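Rechercher sur le site
Tapez un mot puis Entrée

Rubrique : Télé et médias > Comprendre

Comment une cérémonie arrive-t-elle en direct à la télévision ?

Un mariage royal ou un couronnement se prépare plusieurs mois avant la diffusion. L'équipe repère le trajet du cortège et fixe l'emplacement de chaque caméra. À Bevholm, le trajet mesure 800 mètres et il est filmé par 11 caméras.

Toutes les images arrivent à la régie. Le réalisateur en choisit une : c'est celle que voit le public. Elle part ensuite vers un satellite ou dans un câble — puis vers ton écran. Ce voyage crée un petit retard, appelé latence.

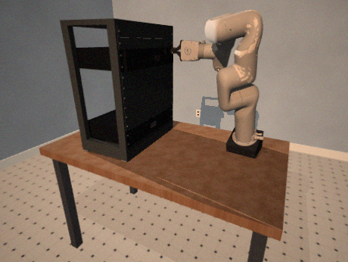

Juwita Ginting fait remarquer que la latence change d'un appareil à l'autre, et que deux voisins n'entendent donc pas toujours les cloches au même moment.

Le son suit son propre chemin. Un technicien le recale sur l'image avant l'envoi.

À lire aussi
Qui écrit le texte des commentateurs ?
Le générique, à quoi ça sert ?
C'est quoi, l'audience ?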